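FOR IMMEDIATE RELEASE

Nov 9, 2025

**Flerkden opens snack wrapper drop-off, 587 households signed up already**

FLERKDEN -- Wrappers, chip bags, onion nets. The stuff that never had a place to go. Starting this month residents of Flerkden can bring it to the Basness transfer yard and leave it there at no charge.

The drop-off is run by Firnov, the hauler that already handles curbside pickup in town. 587 households put their names down during the sign-up period, well ahead of the 303 the company had planned for. More bags on order. If yours hasn't come yet, please hang on, it's coming.

"We kept hearing the same thing at the counter," said Jytte Bergmann, program manager at Firnov. "People rinse their jars, they flatten their boxes, and then there's this pile of crinkly stuff left over. They wanted somewhere to put it."

Foil-type wrappers and plastic netting can't go in the blue curbside carts. They jam the sorting line at Basness and the line has to be stopped while somebody cuts them loose. Until now the only choice was regular trash.
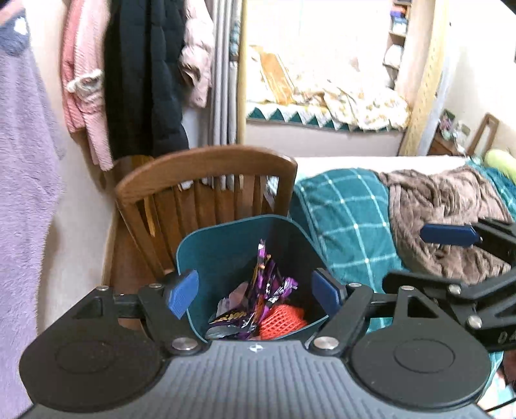 *Snack wrappers and plastic mesh netting: both welcome at the Basness drop-off.*

What to bring: chip and candy wrappers, granola bar sleeves, mesh bags from onions or citrus, bread bags. Empty, please. Crumbs are fine, sauce is not. No need to wash.

What to leave home: diapers, foam trays, batteries, anything with food still in it. Balloons also no.

Material gets baled at Basness and trucked to Þrastardóttir, a processor that presses mixed film and netting into boards for fencing and planters. First load goes out in January. Firnov will post the weight of each load at the yard gate and on it's website.

There are two bins, one just inside the gate and one by the scale house. Open during normal yard hours. Residents without a car can ask for a pickup bag, limit two per household per month.

"I've been saving mine in the garage since spring," said Troels Briem, who signed up in the first week. "My wife will be very glad to see it go."

Schools and businesses aren't part of the program yet. Vibeke Steinarsdóttir, who runs the Basness yard, said she wants to see how the winter goes befor adding them.

Sign-up is still open. Forms at the yard office or the Flerkden library front desk.

**Media contact:** Hrefna Overgaard, Firnov communications. Yard visits by appointment, closed-toe shoes required.

###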